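3.2 What people keep on a shared table
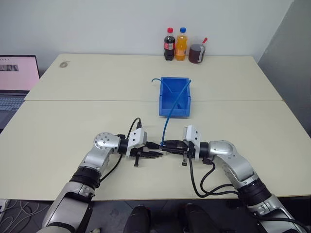

Figure 2. Drinks and a mug at the back of a shared work surface, against the wall.

I went into this part of the study thinking the interesting stuff would be in the middle of the table, where people spread out their laptops and lunches and argue over elbow room. I was wrong, and it took me an embarrassingly long time to notice! Most of what my participants wanted to talk about was the back edge, the strip along the wall that you have to lean over to reach. Figure 2 is a pretty ordinary case of it (a cola, an orange soda, a mug with a spoon in it), and I could have picked plenty of others.

A quick reminder of how the diary part worked. I had 34 people across two offices, Grerard and Harahap, and each of them kept notes for five weeks starting in May. They wrote down any time they moved, borrowed, threw out or worried about something on a shared table that they didn't think of as theirs. That gave me 1272 entries once I had taken out the duplicates. I coded 722 of them as being about food or drink, which was way more than I had planned for, and I ended up rewriting half of my coding sheet over one long weekend to deal with it.

So what do people say about the back edge? Mainly that it feels like storage. One person at Grerard wrote that anything touching the wall is "parked," and I liked the word so much that I started using it as a code. A parked drink can stay put for days. Put the same bottle near the front of the table and people will ask whose it is within the hour, or just move it (usually toward the wall, where it becomes parked and everyone relaxes).

Mugs turned out to be trickier than bottles. A bottle with a cap on it reads as something a person is coming back for, and my participants were very reluctant to touch one. With mugs they split. Some people told me a spoon left in a mug means it's still in use, so hands off. Others took the spoon as a sign that the owner had wandered away and forgotten the whole thing, and those were the folks who carried mugs to the sink and then wrote me slightly guilty diary entries about it. I don't have a good explanation for the split. It didn't line up with job, age or how long somebody had worked there, and I checked all of those twice.

The other thing I want to flag is seams. When two tables are pushed together to make one big one, people treat the join as a border even if nobody has said a word about it. Several diarists at Harahap described sliding things "back over the line" without being able to tell me who had drawn it. I had read the Trandon interviews before I started and remembered something similar about carpet tiles, but I hadn't expected it to show up with furniture that gets moved around so often.

I should admit that the Pretier pilot pointed the other way on this. People there ignored the seams completely and sorted the table by who sat nearest. Their tables were a lot smaller, though, and I only had two weeks of notes from them, so I've kept the pilot out of the counts and come back to it in Section 5.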